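Spent the whole of June with two hand-held grippers on my desk and cloth all over my living room, so this is going to be a long thread about finger pads, jaw width and cameras. Get a coffee! 🧵

---

Quick background for new people. I write up gripper comparisons in my spare time, mostly the hand-held kind you squeeze yourself, with a camera looking down over the fingers. You do the chore, the camera records it, and later an arm gets to learn from it. My day job is nothing to do with any of this.

---

The question I wanted to answer: how much does the finger pad matter for cloth, compared with the linkage and the camera? My guess going in was "a bit." I was so wrong and I'm really happy about it.

---

Pads I have here:

- Hetby soft blue
- Tovix ribbed, black
- plain printed plastic with no pad at all, as the baseline

All three on the same style of parallel jaw, same trigger travel, same person squeezing (me, with a sore thumb by week two).

---

Total so far: 3,311 grasps logged. A grasp goes in the log if the jaws close on fabric, good or bad. I keep the bad ones in a separate tab and that tab is much more interesting than the good one.

---

Baseline first. Bare plastic on a cotton dish towel is fine. Bare plastic on fleece is a comedy. You close, you lift, the fuzz slides out, and you're holding air. I gave up on it after 600 tries and moved on to the padded fingers.

---

OK, heaps. Everyone tests on a flat, ironed T-shirt in the middle of a white table, and laundry doesn't live like that. You get a mound of quilt with a dark cloth thrown over it, a basket rim in the way, and other fabric behind everything. If a pad can take hold of one layer and leave the one underneath alone, I'm interested.

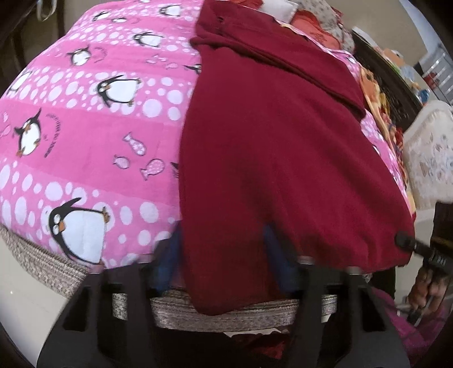
The trick with a heap is approach angle. Come straight down and you tend to grab two layers. Come in low, get one finger behind the fold, and then close slowly. With the soft pads I could feel the top layer bunch up between the fingers before the lower one joined in. With the ribbed ones I mostly got both.

---

Somebody asked me last month why I care so much about the basket rim. Woven rims eat fingertips! A chunky finger with square slots in its side will hook on the weave on the way out, and if you're recording, that little jerk ends up in your data. I now round off every corner I'm allowed to round off.

---

Scores for layer separation, my own scale, 8 is the top (don't ask, the spreadsheet had 8 columns):

- soft blue: 7
- ribbed black: 4
- bare plastic: 1, and that's me being kind

---

Now linkages. There's a style I like a lot where each finger rides on a pair of flat links with a long triangular window cut through. It's light, you can see the cloth through the windows, and the fingers stay parallel as they close. Parallel matters more than I thought for thin pinches. If the tips toe in, the fleece squirts out the back like toothpaste.

---

The Karagiannis jaw I tried in spring closes in an arc, and it's lovely for cups and boxes. For cloth it made me mutter. You have to guess where the tips will end up, and on a soft bed the answer is usually "a bit lower than you wanted."

---

Two hands next, and this is where it gets fun. One gripper holding, the second working an edge or a corner. It took me an evening to stop crossing my wrists.
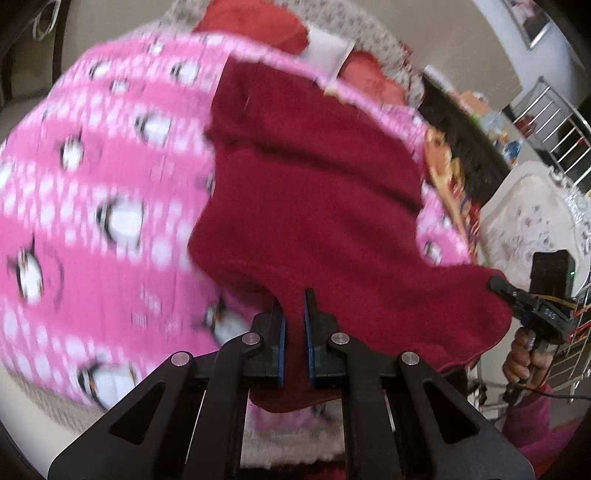 Things I've learned about working with two at once:

1. Pick who leads. One hand pinches first and stays still, then the other moves.
2. Keep the cables going away from the bed. I've towed a quilt halfway to the floor by the cable.
3. Squeeze less than you think. A soft pad does the work for you.
4. Say what you're doing out loud. It sounds silly, but my timing between hands got way better.

---

Motion blur, since three people asked! Busy prints are rough on a wide lens. When you whip the wrist around, dots and cartoon shapes turn into stripes, and whatever is tracking your hand position from the picture gets a lot less to hold on to. Slow down by a third and the problem mostly goes away. More light helps too, but slowing down is free.

---

On the other hand, a busy print is GREAT when you're moving at a sane speed. So many corners and edges for the tracker. My plain gray bedspread was the worst background I tried, and a kids' quilt was one of the best. I would not have bet on that.

---

Lens notes. I compared a normal lens with a wide fisheye on the same mount.

Normal: sharp, simple, loses the second hand constantly.

Fisheye: bendy, darker at the border, but you keep the other gripper, the whole garment and half the room.

For two-handed cloth work I'd take the fisheye every single time.

---

That matters most for flattening. To know whether a shirt is spread out, you need to see both sleeves and the collar together. With the normal lens I was forever backing up to check, and every backing-up is dead time in the recording.

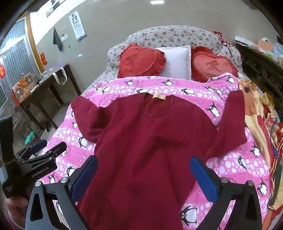 Sleeves are the part I underestimated. A body panel is easy, you pull and it goes. A sleeve folds under itself at the elbow and then you have to decide: regrab the cuff, or pinch at the fold and roll it out? I started with the cuff. I've switched to the fold, and my times dropped nicely.

---

Wide-open jaw width also turned out to be a bigger deal than I expected. If the jaws open wide enough to straddle a bunched hem, you can gather and pinch in one go. The Lendholm fingers don't open that far, so I'd do two small pinches where one big one should have been enough. Nice build otherwise, the trigger feels great.

---

Dark red on bright pink is a good color test for your camera, by the way. Auto exposure on one of my cameras kept pushing the dark cloth to a flat blob with no creases in it. Locking exposure brought the wrinkles back. If your model can't see wrinkles it can't learn what to do with them, so check this before you record for hours. (I did not check this before I recorded for hours.)

---

Pad wear: the soft blue ones have done 2,000 closes and picked up a shine near the tips. Grip on fleece is a touch worse, grip on cotton feels the same. I wipe them with a damp cloth when lint builds up, and that gets most of it back.

---

My current favorite setup:

- parallel linkage with the triangular windows
- soft blue pads
- fisheye, exposure locked
- one in each hand

If you only change one thing, change the pads. They're cheap and it takes a screwdriver and a few minutes.

---

Things I still want to try: a thinner pad for label-sized pinches, a textured pad on one finger with a smooth one on the other, and socks. So many people want socks. I'm scared of socks.

---

If you've run ribbed pads on fleece and got better numbers than me, please reply with your pad hardness and how hard you squeeze. I'd love to be wrong about those, I bought a whole bag of them.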